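Folding small knits and thin cloths

Waffle knits and ribbed cottons go out of shape if they are hung while heavy with water. Press them in a towel first, then dry them flat and fold them on a table, where you have room to square up the edges.

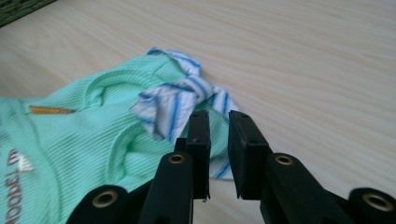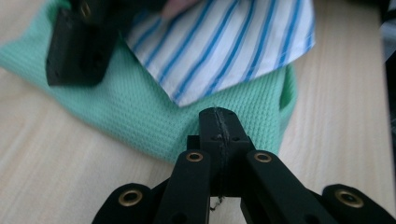
Pale green knit with a blue-striped piece on top.

Lay the larger piece down first and smooth it from the middle outwards with the flat of your hand. Don't pull at the hems, as the ribs stretch and stay stretched. Turn printed things inside out before ironing, or keep the iron off the lettering altogether.

Fold the sides in, then bring the bottom up to the neck. A thin cloth can go inside the last fold, so that sets stay together in the drawer. Stand the bundles on end if the drawer is deep enough.

Geeta Mittal wrote in to say she uses old shoebox lids as dividers, cut down to 13 cm. They work well and cost nothing.

Things put away for the next child should be washed without softener and left to air overnight. Write the size on a slip of paper and tuck it in at the top.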